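**Golodport, February** - Kurden has put its Setska laundry arm kit on general sale, after a trial period in which it was only offered to shops and small hotels within driving distance of its workshop. The kit is meant for picking up clothes and small cloth items and moving them between a seat, a shelf and a basket.

The company sells the arm, a two-finger gripper, a wrist camera and the Pinto control software as one package. Buyers can pay $936 a month on a lease that includes service visits, or ask for a purchase quote. Kurden does not list the purchase price on its site. 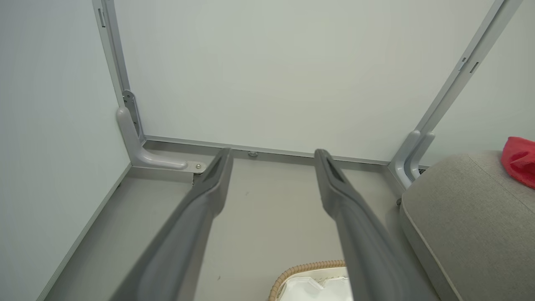
*Page last changed: February, 4:50 p.m. - lease terms corrected*

Clothes have been a hard job for small robot arms. A shirt dropped on a chair never lands the same way twice, and a gripper that closes firmly on a box can slide right off a loose sleeve. Kurden's answer is a pair of long, narrow fingers with a groove near the tips. The company says the shape lets them get under a fold without pushing the whole garment away.

"Most of our early calls were from people who had tried suction and given up on it," said Danang Liew, who runs product support for the Setska line. "Cloth leaks air. You need to pinch it, and you need to see where you are pinching."

Seeing is the job of the wrist camera, which looks down along the fingers and moves with them. Pinto uses that view to choose a place to grip, and the operator can override the choice from a tablet. Kurden recommends doing that for the first few days at any new site, mainly so the software has a record of which grips the staff prefer.

Setup takes 15 minutes once the arm is bolted down, according to the printed guide. Liew said that figure assumes a clear floor and a plain background. Sites with patterned carpet or strong sun through a window should plan on a longer visit - the software has to be adjusted for both.

Baskets can be of any material as long as the rim is stiff enough to hold its shape. The guide asks that the basket be kept close to the arm, and that chairs with casters be locked or moved back before a run begins. Upholstered seats are fine as pickup spots. Glossy surfaces are allowed too, although the guide suggests a lower closing speed on them.

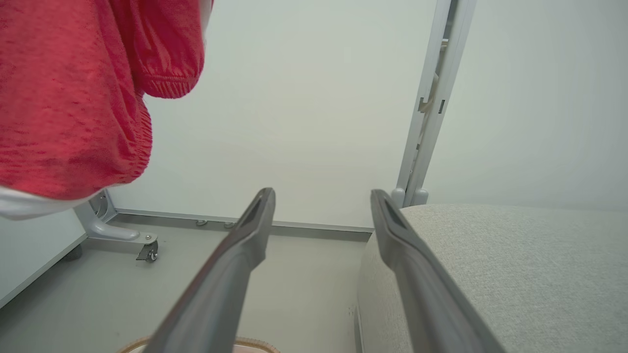
*A red knit with ribbed edges, at left, and a gray upholstered seat near the Setska gripper.*

Knitwear gets its own setting in Pinto. The gripper closes more slowly and lifts a short way before it carries on, which gives the camera a second look at how the garment is hanging. Kurden added the setting after trial customers complained of pulled threads on sweaters. It can be switched on for a single item or left on for a full run.

The kit does not fold. It also does not sort by color or fabric in the version now on sale, though Liew said sorting is being tested. Wet laundry is outside the warranty, and so is anything with pins or hard trim left in it. The load limit is low enough that Kurden advises against using the arm for heavy coats or full-size comforters.

Some 50 kits were placed during the trial. Customers from that group can keep their old lease rate until their contract ends, and they will get the current Pinto release at no charge. Older fingers can be swapped for the grooved ones at a service visit, but the exchange has to be requested ahead of time.

New leases run for 15 months. Either side can end one early with written notice, and Kurden will collect the equipment at its own cost if the site is on the mainland. Island customers pay for the crossing.

Orders are being taken through the Kurden office in Golodport and through the company's site. Demonstrations at the workshop are by appointment, mornings only, and visitors may bring their own garments to try. The office asks that they be clean and dry, and that the bag be labeled with a name and phone number.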